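Workshop notebook, 04/07/2023
Sorting the upright paper and fabric

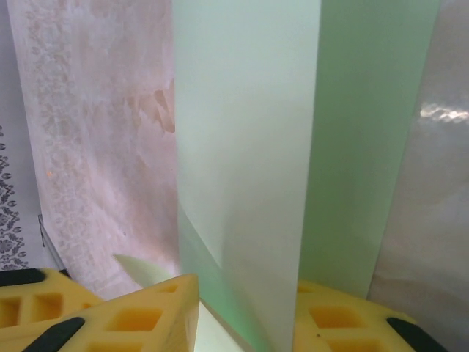
Ajith Kaimal

I came in early meaning to finish the Premwood order and instead spent most of the morning with the sheet stock, which has needed it since January. We stand everything on edge these days, paper and fabric together, and I still think that was the right call even if it makes a bit of a jungle when you want one particular sheet. Laid flat, the one you need is always at the bottom, and you crease four others getting to it.

The pale green is the one I keep going back to. Up near the top of the sheet it is so light you could take it for white with a little mint stirred in, and then down toward the lower left, where it curves or laps over something else, the color comes up much stronger. I had it in my head that we had two greens in there and was all set to write two labels! Sivaprasad thinks it is one stock and I am coming around to his view, but I would like to pull it out and lay it on the gray board by the window before we put a name on it. The shadow across the lower half doesn't help when you are trying to judge a color this faint.

There is also a whitish-green corner poking out underneath, a triangle of paper with the edges at an angle. Could be an offcut, could be the corner of a full sheet that has slid down. Please don't tug at it from below (I know it is tempting). Lift the big sheet first and then see what it belongs to.

Notes on the fabric, mostly for Sivaprasad. I would like to keep it in with the paper for now. It holds the sheets up better than the wire dividers from Nevard ever did, and those left a dent along the bottom edge of anything thin. The trouble is that fabric slumps after a week or so and the paper goes with it. I tried backing one piece with a card from the Ukham box and it stood nicely, so I'll do a few more when there is a slow afternoon. If you get to it before me, the cards are on the second shelf, behind the paste jars.

Weights: I have been writing 100 gsm on everything pale out of habit and I'm fairly sure that is wrong for some of it. The Suvarna sheets are 200 and feel like it. Could whoever has the little scale bring it back to the long bench? I will weigh a cut square from each and pencil the number on the back, bottom right, small.

Still to do: weigh the greens, back the rest of the fabric, find out what that corner is. Premwood can have their covers Thursday if the glue behaves. I rang and they were very nice about it.

S., I borrowed your bone folder. It's in my apron.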